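Mernitdale Residence Services
Household Set-Up Guide, Section 6: Open Shelving in Shared Kitchens

6.1 Scope

This section covers the arrangement and care of the open pine shelving units supplied to shared kitchens at Mernitdale. It applies to the Flerar unit with slatted shelves and to the storage bins issued with it. Closed cabinets are covered in Section 7. Assembly is described in the separate Flerar assembly sheet and must be complete before the steps below are started.

6.2 Before loading the unit

1. Confirm that the unit stands on a level floor and does not rock when pressed by hand at the front rail.
2. Check that the wall bracket has been fitted and that both screws are tight. Residents must not remove the bracket.
3. Wipe all rails and slats with a dry cloth.
4. Check each slat for splinters or raised fasteners. Report any damage to the residence office and leave the shelf empty until it has been repaired.

CAUTION: Do not load a unit that has not been secured to the wall. Do not climb on the rails or use them as a step.

6.3 Order of loading

Heavy items go on the lowest level first. The slatted shelf is loaded next and the bins last.

1. Place boxed goods, jars and cartons on the lowest level. Keep glass jars back from the front rail.
2. Place cups and saucers on the slatted shelf as described in 6.4.
3. Place the two storage bins side by side on the top tier, between the rails, with a handle opening facing the front.
4. Confirm that nothing extends past the front rail at any level. 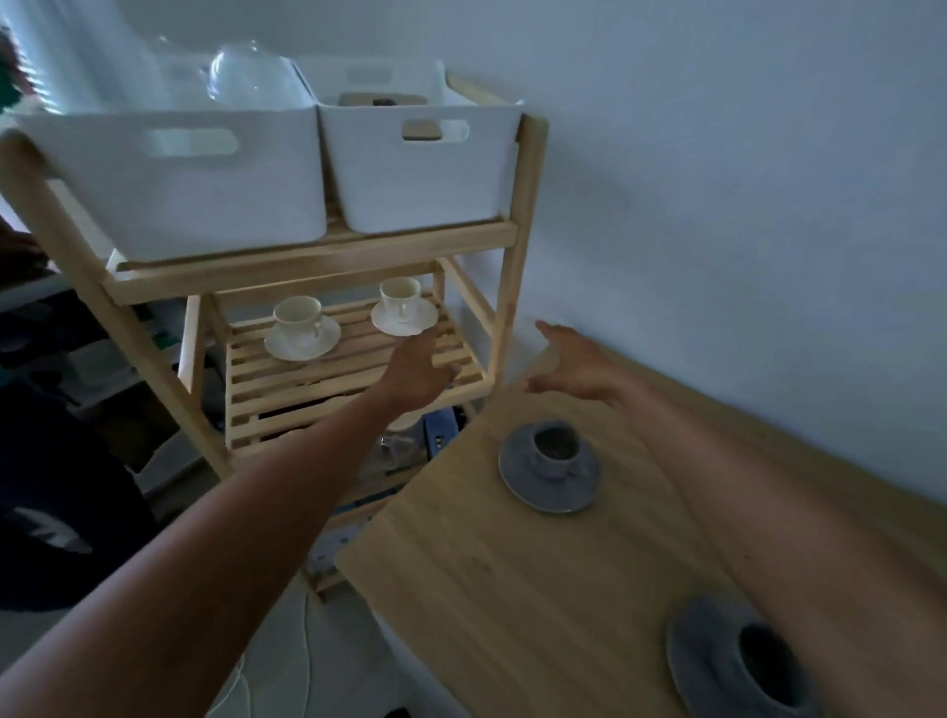

Storage bins on the top tier, with cups and saucers on the slatted shelf.

NOTE: The load on the slatted shelf must not exceed 55 pounds, spread evenly across the slats. Cast-iron pans and small appliances are not to be kept on this shelf.

6.4 Cups and saucers

1. Set each saucer flat, so that it rests across more than one slat and does not tilt.
2. Place one cup on each saucer, upright and centered. Cups are not to be stacked.
3. Turn the handles in the same direction.
4. Leave enough space between saucers for a hand to reach in without touching the neighboring cup.
5. Chipped or cracked cups must be withdrawn from use and replaced from the kitchen stores.

Cups should be dry before they are returned to the shelf. Water left on the slats will mark the wood. If cups must be put away damp, place a folded Stavura shelf cloth under the saucers and remove it the same day.

6.5 Mixed sets

Kitchens that receive the Căpraru tableware supplement will hold cups of more than one color and size. Each cup is to be kept on the saucer supplied with it. Small cups are easily knocked over by a hand reaching for something behind them, and residents should lift them out by the saucer before taking a cup from the back of the shelf.

6.6 Removing and replacing items
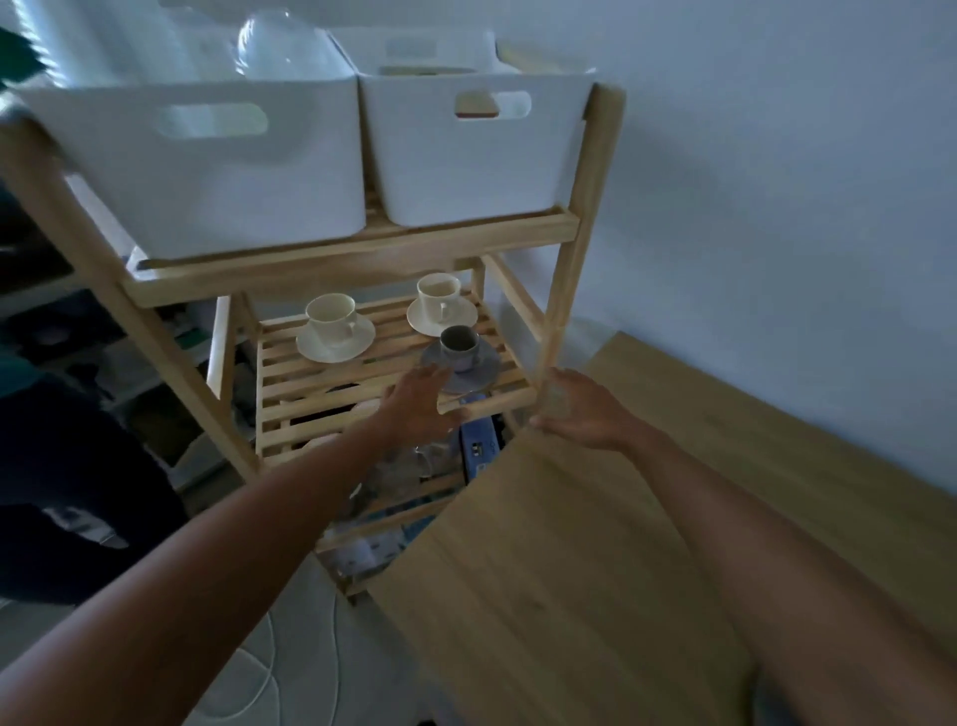
Loose boards and panels require particular care near a loaded shelf. A board held at one edge can swing toward the unit when the other hand is occupied, and the cups are the items most exposed. Where a large flat board is held in the right hand while the left reaches in toward a small dark cup and its saucer, keep the board clear of the slats until the left hand has been withdrawn. If the board is too wide to control with one hand, set it down on a stable surface before reaching into the unit.

To remove a storage bin:

1. Clear the floor in front of the unit.
2. Grip the bin with both hands and lift it slightly to clear the front rail.
3. Draw the bin straight forward. Do not tip it to see the contents.
4. Set the bin on a counter before taking anything out.

CAUTION: Tall or domed items may rise above the rim of a bin. Check the height of the contents before sliding a bin under a wall cabinet or light fitting.

6.7 Cleaning

1. Empty one level at a time, starting at the top.
2. Wipe the wood with a well-wrung cloth and mild dish soap, following the grain.
3. Dry at once with a second cloth.
4. Wash the bins separately in warm water and dry them fully before they are returned.

Do not use scouring pads, bleach or furniture polish on any part of the unit. Wall bracket screws are to be checked by residence staff each April.

Section 6 revised 16 July 2026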